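4. Rouler en extérieur : les règles de bonne pratique sur les places et esplanades

Si vous arrivez directement ici sans avoir lu la section 3 (mise sous tension, appairage de la manette), retournez-y deux minutes, je vous attends. Tout ce qui suit suppose que votre Hokulum démarre, qu'il tient debout sur ses roues et que le bouton d'arrêt rouge a déjà été essayé au moins une fois. Et quand je dis essayé, c'est appuyé pour de bon, pas regardé !

Cette section, je l'ai réécrite entièrement pour la version du 22 juin 2022. L'ancienne était surtout un copier-coller de nos règles d'entrepôt, et franchement une esplanade n'a pas grand-chose à voir avec une allée de stockage. Dehors il y a des joints de dalles, des escaliers, du vent, des façades vitrées qui renvoient le laser n'importe où, et des gens qui traversent en regardant leur téléphone. Merci à Sobia Abbasi et à Salvador Correia, qui ont relu chaque étape avec un robot à côté d'eux et qui m'ont fait changer d'avis plus d'une fois.

4.1 Avant de sortir

1. Vérifiez que vous avez le droit d'être là. Une place ouverte à tous n'est pas forcément une place où l'on peut faire rouler un engin. Chez nous, chez Hedberg, on demande une autorisation écrite au gestionnaire du site et on la garde imprimée dans la caisse de transport. Oui, sur papier. Le jour où un agent de sécurité vous la réclame, votre batterie de téléphone sera à plat.

2. Chargez la batterie à fond. Le pourcentage affiché baisse plus vite dehors qu'au banc, surtout quand le sol vibre.

3. Nettoyez les capteurs avec le chiffon fourni, à sec. Si la lentille avant est grasse, une goutte de produit Zamfir sur le chiffon, jamais directement sur l'optique.

4. Regardez la météo, puis regardez le ciel (les deux ne disent pas toujours la même chose). Un temps couvert est très confortable pour les caméras : pas d'ombres dures, pas de soleil rasant. Par contre, si la pluie menace, rentrez. Le châssis supporte les éclaboussures, les connecteurs du mât beaucoup moins.

5. Désignez une personne qui tient la manette et une autre qui observe. Celle qui observe ne fait rien d'autre. Elle ne prend pas de notes et elle ne porte pas le sac.

Note : la personne qui observe a autorité pour arrêter le robot à tout moment, sans se justifier. J'y tiens beaucoup. Mohandas Iyer, qui forme nos équipes, fait même répéter l'arrêt à voix haute avant chaque sortie : un seul mot, « stop », et pas une phrase.

4.2 Reconnaître le terrain à pied

Faites toujours le parcours à pied avant de le faire faire au robot. Toujours, même si vous étiez là la semaine d'avant. Sur une grande place vide on a l'impression qu'il n'y a rien à reconnaître, et c'est justement là que je me suis fait avoir à mes débuts, avec une dalle descellée qui a bloqué la roue gauche net.

1. Marchez de votre point de départ jusqu'à la limite prévue, dans l'axe, puis revenez par un côté.

2. Cherchez les joints creusés. Sur de la pierre ancienne, ils peuvent avoir perdu leur mortier. Un joint pris de face passe très bien. Pris en long, il guide la roue comme un rail et le robot dévie.

3. Repérez toutes les marches, montantes et descendantes. Une marche montante se voit bien au laser. Une marche descendante, beaucoup moins, et je préfère que vous la considériez comme invisible.

4. Notez les surfaces vitrées. Une façade en verre peut donner un mur fantôme, ou pas de mur du tout.

5. Choisissez un repère fixe, loin et bien au milieu, pour garder le cap en pilotage manuel. Une entrée centrale, un escalier, un mât, peu importe, du moment qu'il ne bouge pas. Un véhicule garé est un très mauvais repère, je vous laisse deviner comment je le sais.

Attention : ne vous fiez pas au plan cadastral ni aux vues aériennes pour les marches et les bordures. Elles n'y figurent pas toujours.

4.3 Régler la zone de travail

La zone de travail est le polygone dans lequel le robot accepte de rouler. Hors de cette zone il s'arrête et bipe (un son assez désagréable, c'est voulu).

1. Ouvrez l'application Sarkberg et choisissez « Nouvelle zone », puis « Extérieur ».

2. Placez les sommets du polygone en marchant avec la tablette. Restez à 6 mètres au moins de tout escalier, rampe ou bassin.

3. Réglez la vitesse maximale sur « Piéton ». Les autres profils sont verrouillés en extérieur et il y a de bonnes raisons à ça, ne cherchez pas à les débloquer.

4. Réglez la distance d'arrêt sur 800 mm pour les essais à vide. En présence du public, passez au profil « Public », qui l'augmente tout seul.

5. Enregistrez, puis relisez le nom de la zone à voix haute avec votre binôme. Deux zones aux noms voisins, c'est le grand classique de l'erreur de chargement.

Note : si l'application affiche le code 43, la zone se recoupe elle-même. Supprimez le dernier sommet et replacez-le. Pas besoin de tout recommencer.

4.4 Contrôler l'image avant

Avant le premier mètre, prenez le temps de regarder ce que voit le robot. L'objectif avant est un très grand-angle, et il faut s'y habituer : les lignes droites se courbent vers les bords, les immeubles latéraux penchent vers l'extérieur, et tout ce qui est loin paraît encore plus loin. Traian Pop, quand il est arrivé dans l'équipe, voulait recalibrer la caméra à chaque démarrage. Inutile ! La courbure est normale, le logiciel en tient compte.

1. Affichez le retour vidéo en plein écran.

2. Vérifiez que l'horizon est à peu près de niveau. S'il penche nettement, c'est que le robot est posé de travers ou que le support de caméra a pris du jeu.

3. Regardez tout en bas de l'image. Une petite partie de l'avant du robot peut y apparaître, floue et claire, et c'est normal. Si elle a changé de place depuis la dernière sortie, resserrez le support.

4. Cherchez votre repère lointain et placez le robot face à lui. Les joints du dallage aident énormément : choisissez-en un qui file vers le repère et servez-vous-en comme d'un trait de crayon.

5. Balayez les côtés du regard. Les bords de l'image sont très étirés et une personne qui arrive par là semble d'abord plus lente qu'elle ne l'est.

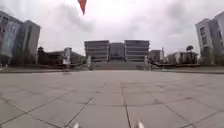 Fig. 4-2. Retour de la caméra avant, face à l'esplanade. Le joint de dallage légèrement à droite du centre sert de ligne de cap ; l'escalier, au fond, reste hors de la zone de travail.

Si quelque chose passe devant l'objectif par le haut (un drapeau, une branche, une banderole), ne le masquez pas dans les réglages. Un masque reste actif quand vous changez d'endroit, et vous vous retrouvez avec un angle mort que tout le monde a oublié. Décalez plutôt votre point de départ.

4.5 Premier trajet

1. Annoncez le départ à votre binôme et attendez sa réponse.

2. Avancez en ligne droite sur environ 12 mètres, en manuel, puis arrêtez-vous avec la manette.

3. Repartez, et cette fois demandez à votre binôme de déclencher l'arrêt à distance sans vous prévenir. Le robot doit s'immobiliser et rester immobile quand vous poussez le manche.

4. Réarmez au pied du robot, jamais de loin. Je sais, il faut marcher. C'est exactement l'intérêt de la chose.

5. Faites un demi-tour large, revenez au point de départ et comparez le cap affiché avec celui du départ. S'ils diffèrent beaucoup, reprenez l'étalonnage de la section 3.

Attention : si une personne entre dans la zone, arrêtez-vous complètement. Ne la contournez pas. Même si le robot saurait très bien le faire, un passant ne peut pas deviner de quel côté il va partir, et un enfant encore moins.

Attention : ne vous approchez pas du haut d'un escalier en mode automatique, quelle que soit la vitesse. En mode manuel non plus, d'ailleurs.

4.6 Les questions des passants

On vous en posera, et beaucoup. Il y a une vraie bonne pratique là-dessus, que Lenuța Văduva m'a apprise : c'est la personne qui observe qui répond, et seulement quand le robot est à l'arrêt. Celle qui tient la manette garde les yeux sur la machine. Si on vous demande si le robot filme, répondez simplement que oui, dites à quoi servent les images et donnez l'adresse imprimée sur l'étiquette du châssis. Gardez quelques fiches d'information dans la caisse, ça évite bien des discussions.

4.7 En fin de sortie

1. Ramenez le robot au point de départ et coupez les moteurs avant l'électronique.

2. Retirez les gravillons coincés dans les roues. Ceux qui viennent des joints sont petits et se logent derrière le carénage.

3. Remplissez la fiche de sortie sur place, à chaud, y compris s'il ne s'est rien passé. Notez chaque arrêt d'urgence, même volontaire, avec l'endroit.

4. Désactivez la zone dans l'application. Elle ne s'efface pas, elle se met en veille, et vous la retrouverez dans « Zones enregistrées ».

La mise à jour prévue en septembre ajoutera un rappel automatique pour l'étape 4. En attendant, collez un bout d'adhésif sur la tablette, c'est ce que je fais. Pour le transport et le rangement de la batterie, passez à la section 5.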